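Bench notebook, Teduvcombe workshop
9th April
Dish rack and bowls, second setup

Really pleased with today. The two-tier rack has gone from being the thing I dreaded setting up to the thing I want to work on all afternoon, and I have a page of notes to prove it, so apologies for the handwriting in the paper copy.

Started by clearing the bench down to nothing and putting the flowered cloth back on. I had been using the plain gray one since November and had forgotten how much nicer the flowers are to look at for hours on end. It does make it harder to judge where the rack's wires are when you look straight down, and I found myself tipping my head sideways to pick out the dividers from the ferns. Worth it. I smoothed it out from the back wall forward, which gave fewer wrinkles than going side to side.

Then the rack. Upper tier to the back, lower tier toward the front. I tried it the other way first and hated it, the upper tier ends up between you and everything you want to reach. With the tall part at the back you can see straight into the lower rows.

Bowls next, and this is where I got carried away. Medcombe sent the mixed box, so we now have plenty of colors to play with: whites, a cream, a pink with a pattern, a beige, a yellow-green and my favorites, the bright orange-red ones. The old Pichler set was all one size and all one color and you could never say in a note which bowl you meant. Now I can write "pink, upper, upside down" and anybody reading it knows exactly what I'm talking about!
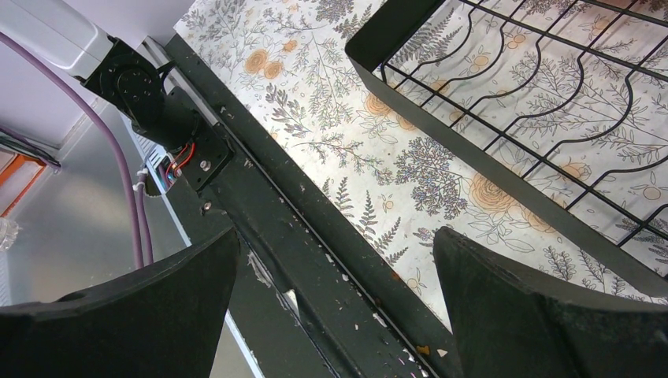
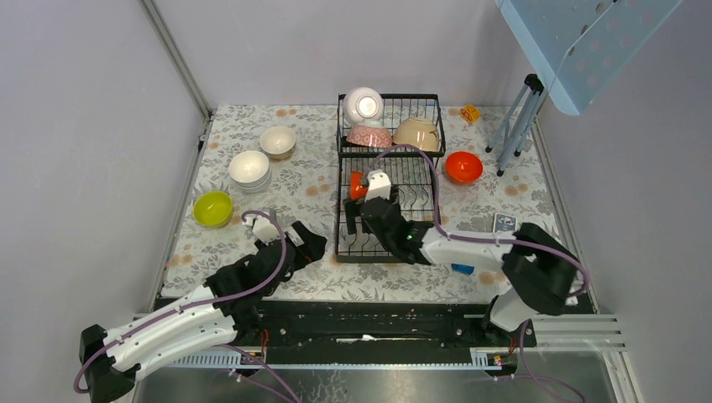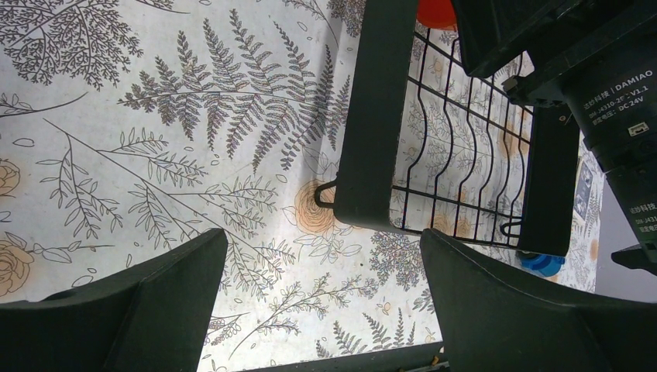
What I want to sort out next is the order of filling. My instinct was always to start with the lower tier, front row, and work back, the same way I do it at home. That turns out badly with this rack, as anything standing in the front rows gets in the way of the ones behind. Back to front is better. Upper tier first if you have round bowls to get rid of, then the lower tier from the back left and across.

Notes on how each kind sits, before I forget:

Upside down on the upper tier is the steadiest by a long way. Rim flat on the wires, no wobble, and it would drain properly if we ever did this with wet dishes. I gave the rack a good shake by hand with a bowl sitting like that and it stayed put.

On its side on the upper tier is so-so. It stays if it has a neighbor or the end of the rack to lean on. Alone in the middle it rolls, and I caught one on its way to the floor.

On edge between the lower dividers is lovely when the spacing suits the bowl. The shallow ones drop in with a little click. The deeper ones ride up and sit at a slant, and then they take the next gap as well, so allow two gaps each and don't be greedy.

Stacking the whites on the cloth while they wait is fine. They do like to stick together, though, and lifting the top one sometimes brings the second one along for half the trip. A slight twist frees it. I might try keeping them apart next time and see if the extra space on the cloth is worth giving up.

Tried moving the rack a little to the left to get more room on the other side, then moved it back. Middle is best. You want waiting space on both sides, and once everything is crowded onto one side you start knocking bowls into each other. No chips so far, touch wood.

Small complaint about the rack itself: the feet slide on cloth. It doesn't take much of a push. I have a sheet of the Gedik grip mat in the drawer and will cut 3 cm squares to go under the feet, on top of the cloth. If they show too much I'll put them underneath, but I suspect they'd do nothing there.

Also measured the widest of the new bowls while I had the calipers out: 226 mm across the rim, which explains why it refuses to go anywhere in the lower tier. Upper tier only for that one, or leave it out. I've put it on the shelf for now.

To do:
Cut the grip squares.
Ask Medcombe whether they sell the orange-red bowls singly, I'd happily have more.
Iron the cloth (low heat, flowers face down).
Write up the back-to-front order on the card by the door.
Try cups. I think the same rack will take cups on the upper tier if they go in handles outward, and I can't wait to find out. Need to borrow some from the kitchen first and put them back before anyone wants coffee.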